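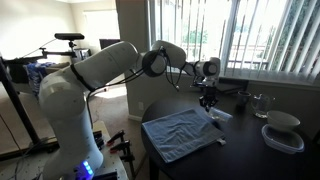 4.2 Container reuse in shared households

Diary returns first. 222 diaries usable out of the October round, the rest either blank past day two or filled in all at once on the last night (same pen, same handwriting slope, pretty obvious). Respondents logged every takeaway container that came into the house, what went into it next and when it left. Most containers had a second use. Far fewer had a third.

Second use was nearly always leftovers. After that it spreads out: screws and odds and ends in the shed, seedlings, dog biscuits, paint brushes. Lids went missing before bases did, and a base with no lid tended to be moved out of the kitchen altogether. We coded this as "demotion". Demoted containers stayed in the house longer than the ones still used for food, which we did not expect from the pilot.

Share houses differ from family households in one main way. Ownership. In a family household any container is anyone's; in a share house it belongs to whoever bought the curry, at least until the first wash-up. Several diarists wrote names on lids with texta. Others gave up and bought a matching set (Furkon was the set named most in the free text, then supermarket own-brand) and kept it in the bedroom. 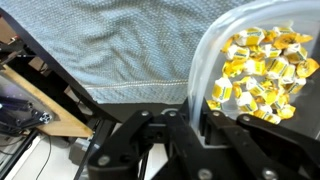

Figure 3. Black plastic gripper with silver screws.

Deposit schemes did poorly. The Zoto trial ran at 20 outlets in the study suburbs and asked for a small deposit at the counter, refunded on return to any of them. Diarists knew about it. They mostly did not return anything. Reasons given: the closest outlet was out of the way, the refund went to an app, the container was better than the ones at home. That last one is a problem for the scheme design and we come back to it in 4.4. Kalniņš, the only outlet that refunded in cash, had a better rate, though it is also next to the train station so the two effects can't be seperated here.

Weighing of kerbside bins was done by Itness under contract, 200 bins, yellow lid only.

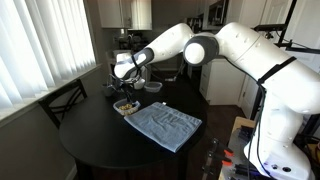
Bin weights and diary counts agree reasonably well for rigid tubs, less so for foil trays and clamshells. Two likely causes. Diarists under-report anything thrown out on the day it arrived, and park bins near the shops take a share that our bins never see. A further 40 bins were excluded for contamination (nappies, garden waste, one full of roof tile).

Washing was the other weak point. We asked about it by tick box and the answers are too neat to beleive, nearly all "always, hot water". Follow-up calls gave a looser picture: a rinse if it was noodles, a proper wash if it was anything with oil, straight in the bin if it had been at the back of the fridge over a weekend. Tick-box data not used in the model. Follow-up calls were coded by two of us independently and disagreements went to discussion, codes listed in Appendix B.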